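talk notes, Sun 3 May, Notstead library, back room
start 2pm sharp, chairs till 3:15, then they need the room

**Growing apples when you have hardly any yard**

slide 1 - title. Say hi. Phone off (mine too). Ask who has a tree already. Ask who has killed one. Hands up, mine first.

- I've killed four. Two drowned, one mower, one I still don't know
- not a pro. Back yard in Salladow, narrow, fence on three sides, clay like a brick
- handout by the door, take one, has the spacing stuff so no need to write it down

slide 2 - why bother

Store apples are fine. Say that, don't be a snob about it. But you get maybe five kinds at the store and there are hundreds you never see. Soft ones that bruise if you look at them. Ones that taste like pear. Ones only good in a pie.

Also blossom. Two weeks of the year my yard looks like somebody else's yard.

Don't tell the wasp story here, it goes later.

slide 3 - rootstock (GO SLOW, people get lost)

- apple tree = two trees stuck together. Top decides the fruit. Bottom decides the size
- the bottom part is the rootstock. Ask for it by name when you buy. If the seller can't tell you, walk away
- dwarf = stays about as tall as you, needs a stake its whole life
- semi-dwarf = ladder, no stake after a few years
- standard = no. Not in a small yard. Your grandkids' problem

Somebody will ask about planting a seed from an apple. Yes it grows. No it won't be the same apple. Could be great, usually sour and small. Years to find out. Move on.

slide 4 - shapes

Cordon: one stem, leaned over, tied to wires. Can plant them two and a half feet apart. Along a fence you get a whole row.

Espalier: flat arms. Looks fancy, takes patience, not actualy hard. Draw it on the flip chart. (bring marker!! the library ones are dry)

Step-over: knee high, edge of a bed. Cute. Not much fruit. Kids love it.

Pot: yes you can. Big pot. Bigger than that. Water every day in June once it's hot, no skipping, vacation = get a neighbor.

slide 5 - pollination

- most apples need a second apple, different kind, blooming the same time
- your neighbor's tree counts. Crabapple down the street counts
- "self-fertile" on the tag = will set some fruit alone, more with company
- Late frost on open blossom = no fruit that year. Old bedsheet over small trees at night, off again in the morning so the bees can get in

My cordons: planted Taipe and Clitari side by side. (local nursery names, explain, they won't know them.) Taipe goes first, Clitari a few days behind, enough overlap. Taipe is the sharp green one. Clitari is red-ish, sweet, keeps till winter if you don't eat it.

slide 6 - planting, fast

1. hole wide, not deep
2. graft bump ABOVE the soil. Say twice. Say three times
3. no fertilizer in the hole
4. stake in before the tree, not after, you'll go through a root
5. water. then mulch, but keep it off the trunk

Wasp story here if on time. If past 2:35 skip it.

slide 7 - pruning

People are scared of this. Don't be. Winter: cut out dead, crossing, rubbing. Summer: cordons and espaliers get the long new shoots cut back to a few leaves. Clean clippers. Sharp clippers. Cut just above a bud thats facing where you want it to go.

Bad cut? Tree gets over it. Mine did.

slide 8 - money

- bare root is cheaper than potted and settles in better, only sold in the cold months
- wire, posts, ties for my whole fence came to 31 dollars. Fence posts were already there, be fair about that
- don't buy fancy tree food

slide 9 - thin your fruit

Hardest thing to get people to do. Early summer, each cluster, take it down to one or two. Hurts. Do it anyway. Otherwise you get a pile of golf balls, a snapped branch, then nothing next year.

slide 10 - picking

Lift and twist, don't pull. If it comes off in your hand it's ready. If it fights you, leave it. Color lies, especially with the green ones. Cut one open and look at the seeds, brown = close.
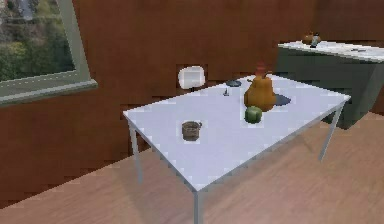 *Slide 10: green apple, small basket*

Storing: cool, dark, not touching each other. Check weekly. One rotten one really does take out the rest. Keep away from potatoes. Early kinds don't keep at all, eat them or make sauce.

slide 11 - questions

likely ones:
- worms in fruit -> pick up windfalls, pheromone trap, page 2 of handout
- deer -> fence. Soap doesn't work. Sorry
- "mine has never bloomed" -> ask how hard they prune, ask how much shade
- scab -> rake the leaves up in fall, buy a resistant kind next time

Plug the June swap: bring spare plants, pots, tools, same room. Sign-up sheet is with the handouts.

Stack chairs. Get the adapter back from the front desk. Flip chart belongs to them, leave it.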